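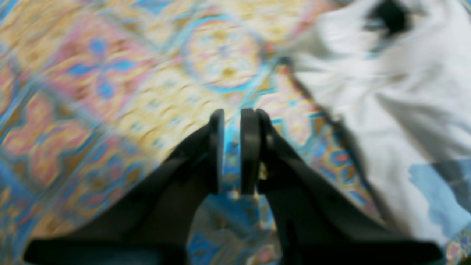 25/05/2018. Rug cleaning trial, second session, Nwankwo room. Vacuumed both directions with the Vorix on its low setting, no beater bar. The pile lies one way and the return pass lifts noticeably more grit. The pattern is busy enough that old spots are hard to find again by eye, so positions are now logged by motif. Origin is the large round medallion with the turquoise and blue outline and the pale yellow inside. All distances are measured from its center.

**Dye test**

White cotton pad, damp, pressed for 200 seconds on each color, no rubbing.

- Golden yellow: clean pad
- Coral pink: clean pad
- Deep blue: faint tint on first pad, none on second
- Brown: clean pad

Repeated the deep blue 70 cm from the origin with the same result. Reading this as surplus dye on the surface – the second pad would have picked up more otherwise. Deep blue stays on cold water only until the January swatches have been checked again.

**Wash**

Pesura wool detergent, 3000 ml bucket, half the dose on the label. Sponge wrung out hard, one section at a time, blotted with a towel before moving on. Backing felt dry to the hand after each section. Two sections done, both on the side nearest the door. Left the fringe alone.

Old stain at 146 cm from the origin: lighter after one pass, edge still visible when viewed against the pile. A second pass made no difference. Not going to a solvent without a test on the underside.

**Drying**

Fan on low, aimed across the surface. Corners weighted with the Flokerberg tiles, with paper under each one. The tiles are unglazed on the back and left gray dust last time.

**Open**

- Label dose vs. half dose on matching sections
- Replace the sponge, it is shedding
- Log room humidity at start and end, missed again today
- Check backing under both washed sections before rolling
- Find out whether the underlay can go back down while the backing is cool to the touch, or wait another night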